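Search this site Go Search tips Advanced

Outdoor rig: minutes of the camera and controller review
3rd December
Minutes taken by the bench secretary

Apologies were taken as read. The November minutes were agreed with one change: under the Drindus trial, "passed" should read "ran to the end".

1. Camera comparison

The meeting heard the results for the two front cameras, the Veres and the older Clastitard unit. The report claims the Veres is "clearly better outdoors". It was asked what clearly meant. The Veres kept 487 usable frames from its run and the Clastitard kept 308, but the runs were made on different mornings and the Clastitard was mounted lower. The chair said that this told us very little about the cameras and a fair amount about the bracket.

It was argued from the other side of the table that a gap that size could not all be down to the bracket. Perhaps so. No one had a figure for what the bracket does on its own, and the meeting was not willing to guess one.

Also raised: "usable" was decided by eye, by the same person who wrote the report. Agreed that the frames will be sorted again by someone who has not been told which camera they came from.

Action: repeat both runs with both cameras on the same bracket, one straight after the other. No purchase until then.

2. Controller

Drindus have sent a second controller and a leaflet. The leaflet says it holds a straight line on "any surface". The meeting noted that the leaflet does not list any surfaces.

Our own log shows the machine wandering towards the kerb on long straights with both the old controller and the new one. With the new one the wander is slower, and comes with more small corrections. Whether slow wandering is an improvement was discussed for longer than it deserved. The view of the majority was that a machine which ends up at the kerb has ended up at the kerb.

One member thinks the joints between the concrete slabs are being read as edges, and that both controllers are steering by them. This would explain why the taped line indoors gives such flattering results. It would also mean that most of what we wrote in November about the new controller was really about tape. Nothing in the log settles it either way.

Action: log the steering command next to the camera feed, which we were told had been done and had not. Action: write to Drindus and ask what they tested on.

3. Arm and gripper

Deferred again. The Bruvorard gripper has been lifted some 40 times on the bench, always with the same block. The meeting declined to hear a success rate based on one block. A bag, a bottle and something with a handle are to be found before the next meeting. The two-finger gripper we already own is to be given the same objects, as otherwise there is nothing to compare with.

A question was asked about whether the arm could be fitted to the outdoor machine by spring. The answer given was yes. The answer minuted is that it has not been tried.

4. Test route

Proposal to move outdoor runs to the long concrete road by the lawn. In favour: it is wide and straight, and there is a raised kerb down one side to measure drift from. Against: the same things. A machine that does well on a wide straight road will have shown that it can go forwards. Carried, on condition that the route with the bends is kept for every second run and that results from the two are never averaged together.

5. Any other business

The battery figures in the shared sheet are the maker's and should be marked as such.

The next meeting will be held once the repeat runs are in.

Comments (4)

slowloop
Glad to see the bracket finally get a mention. I said this in the summer.

m_arden_bench
Slab joints would be my bet too. Try it after rain, the seams look quite different and you'll soon know.

old_relay
People have been promising machines that hold a straight line since 1969. Still waiting for mine.

slowloop
Are the log files going up with the minutes this time?

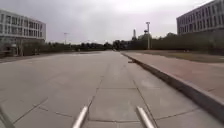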